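Trirkmont Tenants' Association, minutes, January meeting

Started at 7:10 p.m. Petronella Tshabalala in the chair. Last meeting's minutes were approved, with one correction: the lobby door was reported as "said to be repaired," and the minutes had it as repaired. It still sticks.

## 1. Heating contract

The landlord's agent, Perent, wants to move the building to a new heating supplier, Sidolia. Their letter promises lower bills for "most households." Petronella asked which households are left over. The letter does not say.

The only savings figure given is 42 dollars a year per apartment. Nothing in the letter shows how it was worked out or which winter it was based on. A member on the third floor pointed out that the last supplier also came with a savings figure, and her bills went up.

There is a 100 dollar setup charge per apartment. At the promised rate it would take more than two years to get that back, and the contract only runs for two. Perent's reply to this by phone was that the charge is "a one-time thing." The meeting did not find that helpful.

**Agreed:** no support for the switch until Perent sends the full contract and the sums behind the savings.

**Action:** Petronella to write to Perent.

## 2. Laundry room hours

Perent proposes closing the laundry room at 8 p.m. to cut down on noise. No record of any noise complaint has been shown to us. People on late shifts would lose the room altogether on work days. One member was in favor of 9 p.m. as a middle ground. Others saw no reason to give up an hour over complaints that may not exist.

**Agreed:** ask to see the complaints first.

## 3. Plants for the shared areas

Mokgethi Nursery has offered small potted plants for the landings at no cost. Petronella asked what happens when they die and who pays for the next lot. Watering was discussed at some length and no names were put down.
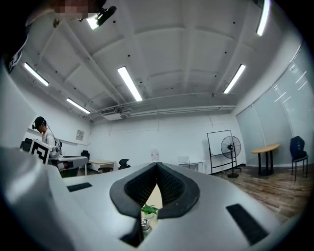

## 4. Any other business

The elevator notice still says "back soon." It said so in the fall. Carried over.

Closed at 8:25 p.m.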